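Section 12. Getting your clothes ready for the Nallavent steam cabinet

If you have come straight from Section 11, your cabinet is level, the tank is filled to the line, and you are probably itching to hang something up in it. Please give us a few more minutes of your patience! How a garment goes in has a great deal to do with how it comes out, and most of the letters we get at our Flaltville service desk are really about this part of the job.

Before you begin
Read the care label on each piece. Leather, suede, waxed cotton and anything marked "do not steam" must stay out of the cabinet altogether.

1. Empty every pocket, and do look twice. Tissues are the usual trouble, and they get into the drain filter (part 2858), where they are a nuisance to pick out.

2. Clear a table or a countertop that is a bit longer than your longest shirt, and wipe it down.

3. Lay the garment flat and smooth it out with your open hands, starting at the shoulders and working toward the hem. You don't need to press hard. For bulky things like bathrobes, it is fine to do one half and then the other.

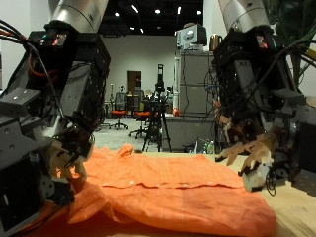
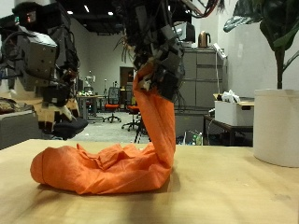

Orange fabric on a light wooden tabletop: a shirt lying flat (first picture) and a length of cloth held up by its upper end (second picture).

4. Fasten the top button and one in the middle, and leave the rest open so the steam can travel up inside. Zippers should be closed all the way.

5. Slip in a Haker hanger, wide end at the shoulders, and give the collar a little tug so it sits up straight.

6. Hang the garment on the rail, leaving a hand's width between it and its neighbor. Two heavy coats are plenty for one cycle, even if a third looks as though it might squeeze in.

7. Clip the weight bar (part 2852) to the hem of pants or long skirts. Skip it for knits, which stretch.

Note: Linen likes to be slightly damp. A few sprays of plain water before step 6 will do nicely, and then choose the Li program instead of Daily.

CAUTION: The rail and the inside of the door stay hot after the cycle ends. Wait for the green light before reaching in, and keep children and pets well back while the door is open.

CAUTION: Never add perfume, starch or fabric softener to the tank.

Once everything is hanging the way you like it, close the door until it clicks and go on to Section 13, Choosing a program.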